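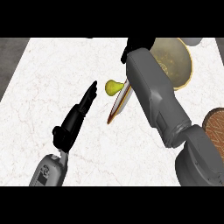 Two robot arms at a marble countertop (computer rendering).

Two hours at the Cenano

2023-07-15
By the editor of this blog

Search this blog Enter keyword Go

I went to see the Minami show at the Cenano last week and have been meaning to write it up before the details go. It is a group exhibition of video and sound work, spread over the ground floor and the old loading area in back. Admission was free the day I went. The wall text says the show stays up through the end of July.

Minami is a collective, and they don't sign the pieces individually. I like that less than I used to. When I see a video I care about, I want to know whose it is so I can look for more. The labels give only a title, a length and the materials. You can buy a booklet at the desk, but it has the same information plus an essay that I found hard going.

The first room has a projection called "Movent," which also seems to be the name of a longer project of theirs. It shows a river from a bridge. The water level changes over the length of the film and so does the light, and there is a low tone underneath that you stop hearing after a few minutes. I sat through the whole thing. A couple next to me left early, and then a school group came in and was louder than the soundtrack. I went back at the end of my visit when the room was quiet, and I liked it a good deal more the second time.

Past that is a hallway with small photographs hung edge to edge. There are 218 of them according to the label, all of doors, all printed the same size. I have seen this kind of thing done often, and my interest ran out before the hallway did. A few near the far end were shot at night with the porch lights on, and those I would have looked at on their own with more space between them. The hallway is also narrow. You can't step back, and people need to get by you.

The loading area is where the sound piece is. Its title is "3,507," and the booklet says that is the number of short recordings in it. They play from speakers set on the floor, in an order that changes every day. I heard keys, a dog, somebody clearing their throat, a lot of traffic, and a long stretch of what I took to be rain on a metal roof. There are cushions to sit on. It was warm in there and the big door was kept shut, so bring water if you plan to stay. 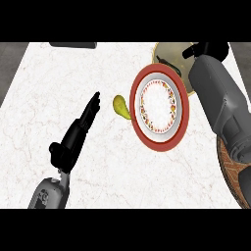 I stayed for half an hour and would have stayed longer. The recordings are not mixed to match each other. Some are so faint that you lean in, and then the next one is right in your ear. At first I thought that was careless. After a while I decided I preferred it, as it kept me from drifting off. The gaps between recordings vary too, and in the longer ones you start listening to the building.

Upstairs there is a reading table with earlier catalogs. The one for Wedance, the collective's dance film, is the best of them. It has the floor diagrams printed on thin paper so you can lay one over the next and follow how the dancers move through the hall. It is out of print and the desk copy can't leave the table. I asked if they might reprint it and was told to check back. The print run was 1,075, so there must be copies around. If any reader has one to sell, please use the contact form.

Practical notes. The entrance is on the side street and the sign is small. Bags bigger than a backpack have to go in a locker, and the lockers take coins. The elevator works but you have to ask for it. The café was closed when I was there. There is a bakery across the street with decent coffee and two tables outside.

I plan to go again before it closes, mostly for the sound piece, to find out how different it is with another order. I may skip the doors. The film program that goes with the show is listed on the Cenano's own page, and I haven't been to any of it yet.

Last updated: July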